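Two Hands, One Handle at a Time

At the Skorkanis workshop in Zatdale, the bench nearest the door is reserved for grippers. Members have built hand-held units there since March, working from a shared set of drawings and a common parts list. Each tool is carried by a person and records what its jaws do, so that a robot arm may later be trained on the same motions.

The design is modest. Two black linkages close on a pair of replaceable pads, and the pivots can be serviced with a single driver. Osian Bowen, who drew the present version, moved the pins outward after an earlier linkage jammed under load. The revision cost the group 32 printed parts and most of a month.

"A rigid block will forgive a poor grip," Bowen said. "Cloth will not."

Garments have accordingly become the group's principal concern. Nelly Ñahui maintains the task list, which calls for some 50 recordings of each article of clothing before the next is begun. Lined jackets rank among the hardest entries – the shell and the lining slide against each other, and a jaw may close on one layer when the operator intended both. Work of this kind is done with two grippers, one in each hand, and much of it takes place in members' homes, where beds serve as well as any table.

Kobina Acheampong is preparing the arm that will use the recordings. Its wrist mount, machined at Tsolakis, accepts the same jaws as the hand-held tool without an adapter. The group expects to begin with towels and to attempt outerwear once the wrist has been calibrated.

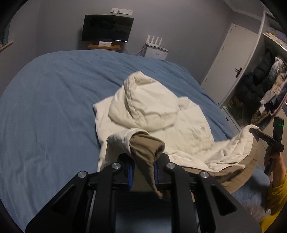
Drawings for the linkage and the wrist mount are kept at the workshop and may be copied by any member. Replacement pads are stored in the drawer beneath the gripper bench.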